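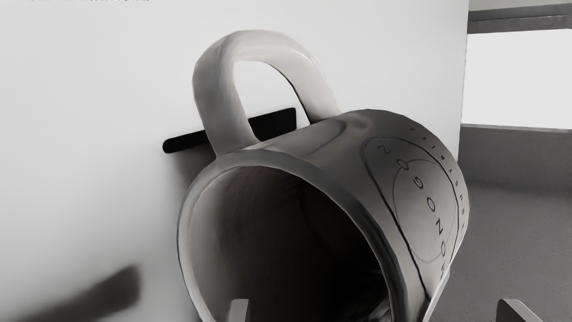
Clilow is a simulation package for robotic grasping, sold by the software firm Witow. It provides a virtual workcell in which a single arm with a two-finger gripper handles small tabletop objects, and it is used to test grasp planners before they are run on hardware.

Development was led by Nouhaila Bennani and Þórarinn Ladefoged at the company's Tritville office. The first public version was released on Tuesday, April 28, 2020, after a closed trial in March with 35 users.

Contents

The standard license includes 190 object models, mainly household items such as mugs and basic solids such as cylinders. Objects can be placed upright or on their side. Each session can be viewed from a camera near the gripper or from a fixed camera facing the table. 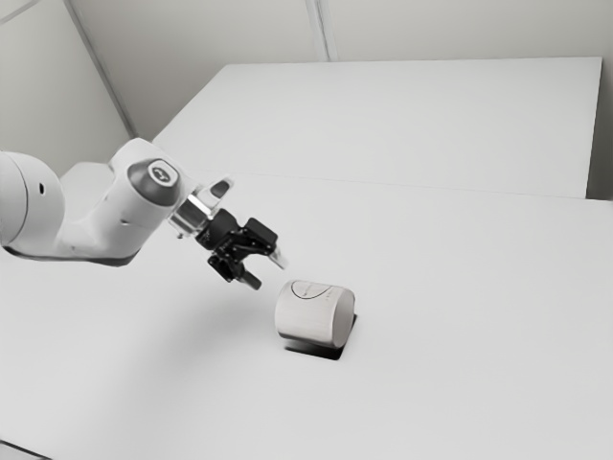

Rendering is close to monochrome by default, with cast shadows enabled. Textures may be replaced by the user. Up to 54 sessions can run in parallel on one server license.

Reception

A review by Halima Mugo for the trade newsletter Mfinanga rated the contact model as stable but criticized the import tool, which rejected 40 of her own meshes. Witow later rewrote the importer. Soft objects and liquids are not supported.

See also: Grasp planning; Parallel-jaw gripper; Robot simulation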